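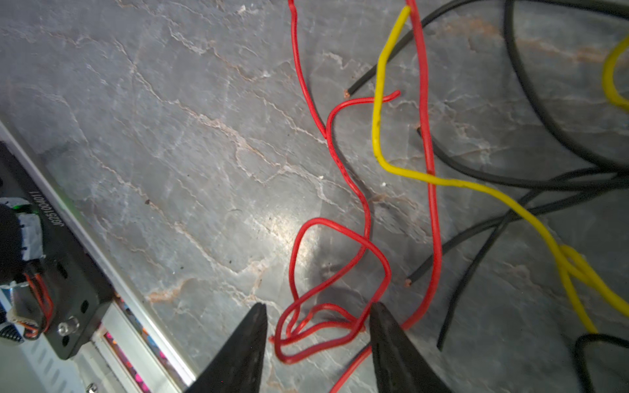
Regula Fuchs wrote to us in September that she had sorted wire by color for years before she noticed that color said nothing about whether the piece was long enough to use. Her letter went on to ask how we decide what to keep. The question comes up often enough that the answer belongs on this page.

## What Stadura does

Stadura recovers, measures and re-issues insulated hookup wire. The wire arrives as mixed offcuts and tangled lengths from schools, repair benches and small workshops. It leaves as sorted bundles, each labeled with length, gauge, conductor type and insulation color. We also run a short bench course on wire handling, described further down.

We do not sell new wire, connectors or tools. We do not accept power cord, coaxial cable or anything with a plug still attached.

## Sorting

Incoming wire is spread on a hard, smooth surface. Fabric and cardboard catch on cut strands and make a tangle worse, and a polished stone or steel top can be wiped between batches. Stone also lets a wire slide when it is drawn out, so less force is needed at the free end.

Red, yellow and black make up most of what we receive. Other colors go to a separate tray and are processed when the tray is full.

The order of work is fixed:

1. Find the free ends. A length with both ends visible is removed first.
2. Lift the straightest lengths next. They usually cross over the others without passing through a loop.
3. Open large loops before small ones.
4. Leave tight coils and kinks until the surrounding wire has been cleared.
5. Never pull on a knot from both sides.

A tangle that has not opened after step 4 is cut at one point, chosen to give the longest possible pieces. We record the cut. Last year the bench logged 3,227 lengths received and 2,339 re-issued. The difference was scrapped for copper recovery, mostly on account of length or damaged insulation.

## Acceptance limits

A length is kept if it meets all of the following:

- Minimum 4 inches end to end when straightened by hand
- No bare conductor except at the ends
- No kink with a whitened or split outer curve
- Insulation that does not slide on the conductor under finger pressure
- Continuity confirmed end to end

Curl by itself is not a fault. Wire that has been stored on a small spool keeps a wavy set for a long time, and it can be reduced by drawing the length between thumb and a cloth pad two or three times. A kink is a different matter. The strands on the outside of the bend have been stretched, and some may have parted under insulation that still looks sound. We flex every kinked section during the continuity test for this reason. Intermittent readings are treated as failures.

Solid and stranded wire are separated after the continuity test. Stranded ends are trimmed square. We do not tin them unless the order asks for it.

## Color and what it means

Red and black are widely used for positive and negative in low-voltage DC work, and yellow commonly turns up as a signal wire. These are habits of the people who built the equipment. They are not a property of the wire. A recovered red length may have carried anything. Our labels state color as a physical description only, and buyers should assign function by their own drawing.

Faded red and faded orange are hard to tell apart under warm light. The bench lamps were changed to a neutral white after two bundles went out mislabeled. Both were exchanged.

## Storage and labels

Finished lengths are laid parallel and tied at two points with cotton tape. We stopped using rubber bands, which stick to PVC insulation in summer. Bundles longer than 12 inches are coiled loosely, with the coil diameter held at 5 inches or more, and tied at three points.

The stock record is named Grirkia, after the street where the first bench stood. It holds one line per bundle. As of the last stock check it held 1,603 open lines. Bundle numbers are not reused.

Short lengths from 4 to 8 inches are packed separately as Amora sets. These are intended for breadboard practice and contain solid wire only. Longer stranded stock is sold under the name Fang and is ordered by the foot, with joined lengths excluded.

## Bench course

The course takes 3 evenings and starts at 6:30 p.m. No prior electrical work is required.

The first evening covers untangling, straightening and measuring. Each place gets a mixed handful of wire in at least two colors and a steel rule. The second evening covers stripping, with attention to nicked strands, followed by gauge identification by measurement. The third is continuity testing and labeling. Wire handled on the course is checked again by the bench before it enters stock.

Participants keep the gauge card. Strippers and meters stay on the bench.

We ask that rings and bracelets be removed. Eye protection is worn whenever wire is cut, including short trims at the end of a bundle.

## Sending wire to us

Bag wire by batch and write the source on the bag. Please do not coil mixed offcuts together to save space, and do not tape them. Adhesive residue is the most common cause of rejection after short length, and solvent cleaning takes longer than the wire is worth.

Loose tangles are fine. Bags over 10 pounds should be split in two. We do not return scrapped lengths, but a tally of what was kept is available on request, listed by color and total footage.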